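刚听完 Neltia 的退网说明会,兴奋得午饭都没好好吃!Mirkarura 这边的 2G 网终于要关了,我跟这件事跟了好久,攒了一肚子话,开一串慢慢写。做网络的、做物联网的、家里还有老手机的,都可以看看。

## 先说是怎么回事

Neltia 是 Mirkarura 的地区运营商,规模不大,全网 113 个站,从城区一直铺到 Adeyemi 山谷那头。这 113 个站现在每一个都还挂着 2G,每一个!我翻他们的站点表翻到眼花,有几个山上的站,2G 机柜比旁边的树还显老。

计划是八月开始按片区关,先城区,后郊区,山谷放在最后。腾出来的低频段给 LTE 和 5G 用。对,就是那段穿墙最好、跑得最远、大家都眼馋的低频。

## 为什么我这么激动

低频太宝贵了。高频段速度漂亮,进了屋子、过了山头就蔫。Adeyemi 那边的房子墙厚,人站在窗边有信号,走到厨房就没了(我亲戚家就是这样,打电话全家抢窗台)。现在这段低频被 2G 占着一块,上面跑的业务少得可怜,大半夜看话务曲线,简直一条平线。

把它拿回来,同一座塔、同一副天线,室内覆盖马上能厚一层。不用立新塔,不用跟谁谈新的地,我真的很喜欢这种改造,朴素,划算。

## 最麻烦的是"看不见的用户"

手机用户其实好办,发短信、打电话、营业厅摆张桌子,总能找到人。难的是那些不会接电话的用户:水表、电梯报警器、泵站遥测、老式 POS、车队定位盒子。它们插着 2G 卡,一声不吭地干了很多年,装它们的人可能早就换了单位。

Neltia 的网络规划负责人 Amarachi Akande 在会上放了一页清单,光是找不到联系人的物联网卡就有 500 张。她的原话我记下来了:"这些卡每天都在跟我们说话,我们却不知道说话的是谁。"台下做设备的那几排笑成一片,笑得有点心虚哈哈。

## 他们怎么找这些卡

这段是我最爱听的部分。办法挺土,也挺聪明:

- 看卡的上线规律。整点上线、传一点点数据就走的,多半是表计。
- 看常驻小区。一张卡几年没挪过窝,那就是固定安装,可以按小区范围去敲门。
- 看短信。有些老设备还靠短信发告警,收信号码一查,往往就是维护单位的值班手机。
- 看设备识别码前面那几位,能对上模组型号,再去找模组厂要出货记录。

最后一条听着简单,做起来全靠厂家配合。会上点名夸了 Grikel,说他们把老模组的批次表整理得很干净,一对就对上了一大片。做硬件的朋友们,请好好保存出货记录,将来有人会感谢你!

## 换什么模组

会后聊得最多的就是这个。我的笔记如下,按场景分,欢迎补充:

- 水表、气表这种一天说一句话的,NB-IoT 够了,省电是真省电。前提是地下室覆盖得先测,别看覆盖图就下单。
- 电梯报警要通话,得挑支持 VoLTE 的 Cat.1 模组。请一定确认"支持"是固件里真的开了,还要在 Neltia 的网上实际打通过。
- 定位盒子会跑来跑去,Cat.1 更稳妥,移动中切换从容得多。
- 视频类的,早就该上 LTE 或 5G 了,居然还有人拿 2G 传缩略图,我当场愣住。

## Grikel 的新模组我也摸到了

会场外面有个小展区,Grikel 带了一款和老 2G 模组同尺寸、引脚也尽量对齐的 Cat.1 模组。老设备的主板可以不重新画,换焊上去,改改固件就能测。对那些手里压着一大批老主板的小厂来说,这个思路太贴心了。

提醒一句:供电要重新算。2G 发射瞬间电流大,老板子的电源通常留得宽,多数情况能直接用,但天线匹配一定要重调,老天线未必覆盖 LTE 用的频段。我问了现场工程师,他说遇到过换完模组忘了换天线的,信号格子死活上不去,查了半天固件。
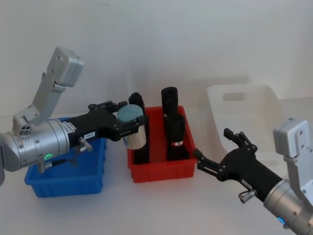
## 老手机怎么办

很多人以为自己用的是 4G 手机就没事,这里有个坑。有一批早期 4G 手机上网走 LTE,打电话却要掉回 2G,因为没开 VoLTE,或者那个型号压根没进运营商的适配名单。关网以后它们上网一切正常,电话打不出去。

自查方法很简单:拨一通电话,盯着状态栏。通话时网络标志还停在 4G 或者 HD 之类的字样,说明没问题;一拨号就变成 E 或 G,那就是掉回去了。去设置里找"高清通话"或"VoLTE",打开,重启,再试一遍。

我昨晚拉着全家测了一圈,我妈那台居然一直没开!开完以后她第一句话是"你声音怎么变年轻了"。VoLTE 的音质提升是实打实的,频带宽了好多,强烈建议大家都去看看那个开关。

## 紧急呼叫要单独讲

这个我特别在意,所以单独发一条。紧急呼叫和普通通话走的流程不完全一样,普通 VoLTE 能打,不等于紧急呼叫也能走 LTE。有些老机型碰到紧急号码会习惯性先去找 2G。

Akande 团队的做法是把在网机型按占比排下来,逐台拿到实验环境里测紧急呼叫,测不过的列入换机名单,给用户发单独通知。请大家千万别自己拿急救电话做试验,会占线的,等 Neltia 公布机型清单就好。

## 关于换机

有五类用户可以去营业厅申请换机补贴,独居老人排在最前面。我专门问了按键机有没有,有的!大按键、大字、支持 VoLTE,外放声音响得隔壁都能听见。很多老人不想要触屏,能保留按键这件事比补贴多少重要得多。

换机的时候记得把通讯录导出来。老手机的联系人有的存在卡上,有的存在机身里,营业厅的同事会帮忙,但您最好自己先翻一遍,看看哪些号码一定不能丢。

## 关站不是拔插头

好多人留言问,关 2G 是不是晚上断个电就行。流程比这细,我按会上讲的写一下大概:

- 先停止新卡入网,老卡照用。
- 把 2G 小区的接入门槛慢慢抬高,能去 LTE 的终端自然就过去了。
- 减载频,留最小配置,观察一段时间投诉。
- 夜里做一次短暂静默,看看谁"消失"了,第二天去找。
- 确认没有关键业务,才正式下电,然后给 LTE 扩带宽。

夜里静默这一步我觉得设计得真好。设备不会投诉,但它掉线以后对应的平台会报警,维护单位就会来问,这样那些找不到主人的卡就一张一张浮上来了。静默窗口放在凌晨,第二天一早值班群里准热闹。

## 回程也得跟着改

容易被忽略的一块。山谷里有些站的传输还是当年为 2G 搭的老微波,带宽小得可怜。空口频谱腾出来了,回程跟不上,用户一样卡。Neltia 这次把山谷那几跳微波一起换掉,有条件的直接上光纤。

我问光纤怎么进谷,答案是沿着旧的电力杆走一段,再借一段灌溉渠边的路。听到这里我旁边的大哥小声说"那条渠边全是刺",看来是去勘过路的人。

## 顺手答几个评论区的问题

问国际漫游的:外地来的老 2G 手机,到时候在 Mirkarura 会没有信号,漫游协议那边会提前通知对方运营商。

问会不会影响资费的:这次会上没提涨价,老 2G 套餐会平移到最接近的套餐,月费不变,流量多一点。具体以他们短信为准,别光听我的。

问 5G 什么时候能进山谷的:低频 LTE 先铺厚,5G 跟在后面用同一批站。时间表没给死,我也不瞎猜。

问 eSIM 的:物联网这边我很看好!换一次模组要上门,以后换运营商最好别再上门了。Grikel 那款有带 eSIM 的版本,就是要提前跟他们说,默认发货的是插卡版。

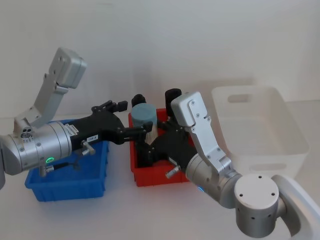
*红盒居中,蓝盒在左,白色收纳筐在右。*

## 想请大家帮个忙

如果您在 Mirkarura 管着什么小设备,鱼塘增氧机的短信控制器、仓库的温度报警、老房子的门禁都算,今天就去翻一下里面那张卡。拍下卡号,记下装在哪里、谁在维护,发给 Neltia 的物联网窗口就行。哪怕只认领一张,那张清单也能短一行。

管电梯的朋友请优先!报警器最好带着模组型号去登记,现场能少跑一趟。

## 我接下来要做的

准备在 Adeyemi 亲戚家做一组前后对比:窗台、客厅、厨房、地窖,四个点,记 LTE 的信号强度和上下行速度,关网前测一遍,扩容后再测一遍。手机用同一台,位置用胶带在地上贴好,时间都选傍晚,那会儿人多,数据才有看头。

有人想一起测的话太好了!表格模板我今晚整理出来发在这串下面,字段尽量少,会看信号强度就能填。机型越杂越好,尤其想要几台老一点的 4G 手机。地窖那个点我已经跟亲戚说好了,他让我去的时候顺便把腌菜坛子搬上来。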